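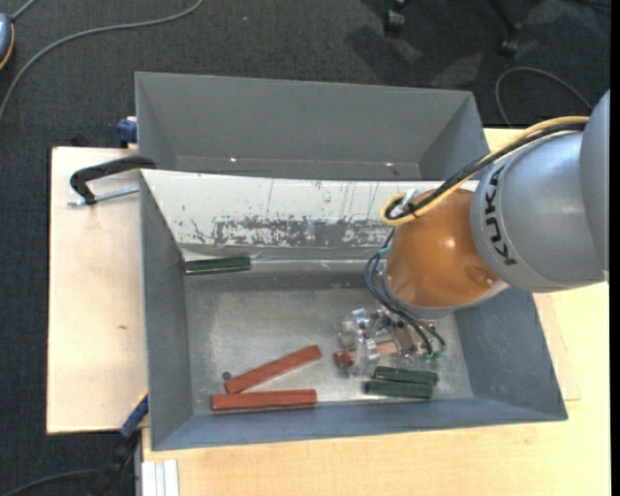

Unit 4: Loose storage in open bins

Storeroom Practice, fall section
Instructor: Ylva Kvam
Class meets Wednesday, 320 Clandine Hall. Bring this handout and your Unit 3 worksheet.

4.1 What loose storage means

Stock is in loose storage when the pieces sit in a container with no divider, tray or wrapping to hold them in position. A piece can lie at any angle and can rest against a wall, against the floor, or against another piece. The three red blocks and three dark green blocks in the grey metal bin are stored this way. Two of the green ones happen to lie side by side and almost parallel, but nothing in the bin keeps them like that. One of the longer red ones lies on a diagonal.

Compare this with the arranged storage we covered in Unit 3, where each piece has a set place and an empty place is a missing piece. In loose storage a missing piece leaves no gap. You find it by counting or by weighing.

4.2 When to use it

Loose storage suits stock that meets most of the following:

The pieces are hard enough to knock against each other without damage.
The pieces have no front, top or working edge that needs protecting.
The stock turns over quickly, so time spent arranging it is lost.
The person picking needs any piece of the type, with no serial number or date to match.

It does not suit painted finishes, glass, anything with a thread, or stock picked by date. At the Lamptey storeroom (the case study in your reader) brass fittings were kept loose for years and the rejected ones were put down to the supplier. The dents were coming from the bin.

4.3 Choosing the bin

Depth. A shallow layer is easy to see and easy to reach. Once pieces cover one another completely, the bottom of the bin becomes old stock. For this course, the working rule is that you should be able to see part of every piece when you stand over the bin. If you can't, use a bigger bin or put less in it.

Floor area. Look at the longest piece first. It should be able to lie flat in any direction without wedging between two walls. A block that just fits corner to corner will jam sooner or later, and it is slow to get out.

Color. Plain grey is a good inside color for most stock. Red and dark green both stand out against it, though dark green gets harder to see in a corner where the wall throws a shadow. If your stock is grey, use something else.

Material. Metal bins are noisy and they take abuse. Check the rim and corners for burrs when a bin is new and again at each annual count. Plastic bins are lighter and quieter. The Sterker catalog pages in your reader list both kinds; ignore the prices, they are out of date.

Walls. High walls keep pieces in. They also hide whatever lies against the near side, and that is where pickers most often miss a piece. Lean over and look down along the near wall before you call a bin empty.

4.4 Mixed bins

A mixed bin holds more than one type of piece. Stores manuals generally advise against them, and for permanent stock I agree. For kits, returns and short jobs they are often the sensible choice, and you will meet them everywhere.

The types in a mixed bin have to be easy to tell apart at a glance. Color is the quickest. Length is much weaker. Two lengths are easy to compare when the pieces lie parallel and hard to compare when one is at an angle or partly under another. If length is the only difference, do not mix.

Do not rely on color alone if the pieces will be picked under poor light, or by people who have trouble telling red from green. That is a common difficulty, and red and green is a common pair. Add a second mark, such as a band of tape or a stamped number.

Write every type on the bin card, with the count for each type on its own line. A card that says "6 blocks" is not acceptable. A card that says "red 3, dark green 3" is.

4.5 Placing the bin

Set the bin on a flat surface at working height, with its long side toward the picker. If it has to stand across a join between two tables, check that the tops are level and that the tables cannot drift apart. Clamp or tie the legs if they can.

When a second bin is in use, decide beforehand what each one is for and label it on the side the picker sees. Source in front and destination behind is a usual layout. Left and right also works. Whichever you choose, keep it the same for the whole shift.

Leave the rim clear. Cards, pens and tape rolls left on a rim end up in the stock.

4.6 Picking order

Take the piece that nothing else is resting on. Then look again before the next one. Pieces shift when their neighbor goes, and the one you had planned to take second may no longer be the easiest.

When two pieces lie close together along their length, take hold of one by its ends, or move it sideways first to open a gap. Grabbing across the middle tends to bring up both.

Pieces near a wall should be drawn toward the center before lifting.

Do not stir the bin to find something. Stirring scuffs the stock and buries the short pieces.

4.7 Counting

Counts are made by type. Move the pieces one at a time from the source bin to an empty one and say the number out loud or mark it on a tally sheet. Counting by eye is acceptable only when every piece is visible and there are fewer than 15 in the bin.

For larger quantities, weigh. Worked case: a bin of steel pins weighs 799 grams with its contents removed to the scale pan, and one pin weighs 28 grams.

799 divided by 28 gives 28 pins with 15 grams left over.

A whole number of pins should leave a remainder close to zero. Fifteen grams is more than half a pin, so something is wrong. Either a different part has got in, or the sample pin was not typical. Weigh ten pins together, divide by ten, and repeat before you write anything on the card.

4.8 For next time

Read the Tovach chapter on returns, first half only. Pick one loose bin at your workplace or at home (a toolbox drawer will do) and write half a page covering what is in it, whether the types can be told apart, and what you would change. Include a bin card in the format from 4.4. Hand-drawn cards are fine.

Worksheets from Unit 3 will be handed back at the start of class. Several people left the date column blank, please fill it in and return the sheet to me before you leave.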